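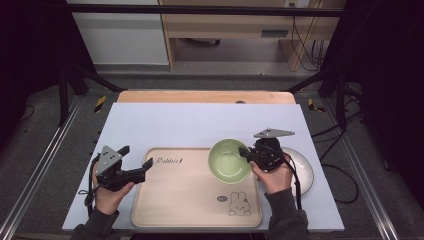 指先のゴムパッドをまた貼り直した。今月だけで9回目になる。両面テープの種類を変え、下地をやすりで荒らし、それでも水曜の夜には端がめくれてくる。めくれた指で食器をつまむと、器がゆっくり横を向く。嫌がっている人みたいで、少し傷つく。

手持ちグリッパーの自作を始めたのは春で、最初の一本は「とりあえず動く」まで二か月かかった。二本目は二週間で済んだので調子に乗っていたら、左右で閉じる速さが違った。右がせっかちで、左は返事をしてから動くタイプ。ケーブルの長さのせいだと思って作り直し、変わらず、結局は設定ファイルの数字が片方だけ古いままだった。300と書くべきところが167。なぜ167なのかは過去の自分に聞くしかないが、あいつはメモを残さない。

題材はずっと配膳。薄緑の器をお皿に載せるとか、お盆の上に戻すとか、人間なら電話しながらでもできることを、両手にグリッパーを握って真顔でやっている。お盆はRabbitと書いてあるやつで、うさぎの絵も付いている。研究開発の緊張感は、まあ、ない。
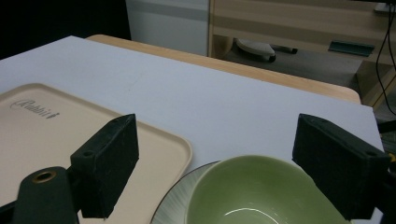

難しいのは器のふちだ。丸いうえに釉薬がつるつるで、パッドの当たる角度が少し違うだけで逃げる。強く握れば解決すると思っていた時期が私にもあった。強く握ると今度は指の根元がしなって、先端だけが八の字に開く。共同工房の常連のJaime Quintelaさんに相談したら、「根元を太くしなさい」と一言。太くした。重くなった。10分持っていると手首がだるい。次の相談では「鍛えなさい」と言われそうなので、まだ報告していない。

作業台に敷いている白いボードも、だいぶ汚れてきた。消しゴムで落ちる汚れと落ちない汚れがあって、落ちないほうが着実に増えている。替えを買うつもりで店に行って、なぜかネジだけ買って帰ってきた。M3のネジはもう一生分ある。

ちなみにこの二本、名前もある。左がMellach、右がJullach。付けた直後から自分でもどっちがどっちか分からなくなり、いまは普通に左と右と呼んでいる。

次はパッドを貼るのをやめて、溝にはめ込む形にしてみる予定。図面は描いた。プリンターのノズルが詰まっているので、まずそっちから。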